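Early Childhood Environments
Unit 11: The Home Corner and the Play Kitchen
Handout prepared by Rhiannon Pritchard

Reading before class: Dwivedi, chapter 2, on dramatic play. Bring your sketch of the home corner at your placement site.

1. Where we left off

Last time we looked at block areas and how shelf height affects what children take out. The home corner raises some of the same questions, but the materials are different. Blocks can become almost anything. A toy stove is a stove most of the time, and children come to it already knowing what people do there. They have watched adults cook, wash, carry and serve. The play they bring is mostly built from that.

Dwivedi uses the term "script" for a sequence of actions a child knows well enough to act out. Cooking dinner is a script. So is washing up, or making breakfast for a baby. Younger children usually play one step of a script over and over (stirring, for instance). Older children join the steps together and start to assign parts. When you observe, write down the steps in order, using verbs. "Fills, carries, puts on burner, stirs, tips out" is more useful later than "played kitchen."

2. Fixed parts and loose parts

Sort everything in the home corner into two groups.

Fixed parts are the pieces that stay where they are: the counter, the sink, the faucet, the burners and the knobs. They tell children where an action belongs. Washing happens at the sink and cooking happens at the burners, and children will correct each other about this.

Loose parts are the things that get picked up and moved: pots, lids, food, spoons, plates. Most of the talk in the home corner is about loose parts, and so are most of the arguments.

A common mistake is to spend the budget on a large kitchen unit and then put out very few loose parts. The opposite mistake is a bin with every piece of plastic food the center has ever owned. In the second case children dump the bin, and the play is over before it has started. Steiner's advice is to put out a small set, watch for two weeks, and change a few items at a time.
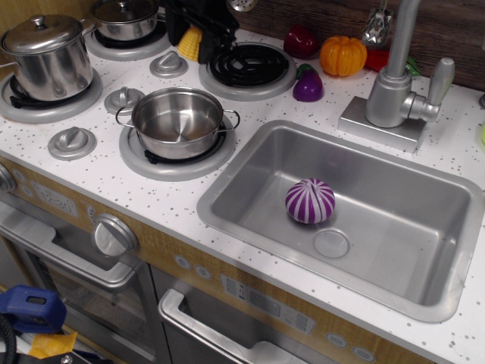
3. Pots and lids

Metal pots are worth having if the budget allows. They have some weight, they make a sound when they are set down, and they look like the ones at home. Include at least one with a lid and one without. Putting a lid on and taking it off is a task in itself for a two-year-old, and matching lids to pots in different sizes is a sorting problem that no adult needs to set up.

Pots with two side handles encourage a child to carry with both hands. Pots with one long handle get swung around more, and on a narrow counter the handle sticks out where people walk. If you use them, teach children to turn the handle in toward the back. Families appreciate this, as it is the same habit they want at home.

Check metal pots for sharp rims before they go out, and again each May when the equipment is gone over.

4. Toy food

Choose food that children can name, and include some that is eaten in the homes of the children in your group. Ask families. A short list on the sign-in table works better than a letter.

Vegetables in their whole form are useful because they invite more steps. An onion or an ear of corn has to be washed, cooked and served, and some children will peel it first. A molded plate of finished food has only one step left in it. Keep a few finished items for younger children and lean toward whole ones for the rest.

For vocabulary, plan two or three words per week and use them in play. Do not quiz. "I need the lid for the tall pot" does more than "What color is this?" Suggested words: burner, drain, faucet, simmer, rinse, lid, stalk, peel.

5. Sink and stove next to each other

Put the sink and the stove on the same run of counter if you can. Food then goes from washing to cooking along one surface, and two children can work side by side with different jobs. When the sink stands on its own across the area, it tends to turn into a storage bin.

Leave open counter between or beside them – enough for a child to set something down. Food can line the back of the counter where it is easy to see. Keep the front edge clear.

Most play sinks are not plumbed. If you want real water, use a dish tub at the water table. Some plastic sinks will hold a little water, but it gets under the rim, and the unit underneath swells if it is made of pressed board. The Kondwood care sheet on our reserve shelf covers cleaning.

6. Cleanup

Cleanup should be part of the play. Pots go back on the burners and food goes back in its row. Picture labels help, though many groups manage without them once every item has a regular place. Give a warning a few minutes ahead. Children who are still "cooking" can serve the meal first.

Wash plastic food weekly in warm soapy water and let it air dry. Wipe knobs and faucet handles daily.

7. For next class

Observe one home corner for 14 minutes. Record the loose parts touched, the verbs in order, and any words the children use for the objects. Then suggest one item to add and one to remove, with a sentence on each.

Gebhard Steiner will visit for the second hour and will look at your floor sketches. Please draw them large enough to read from across a table.

Further reading: Kondetti on family interviews; Ronier, the section on storage. Both are on reserve.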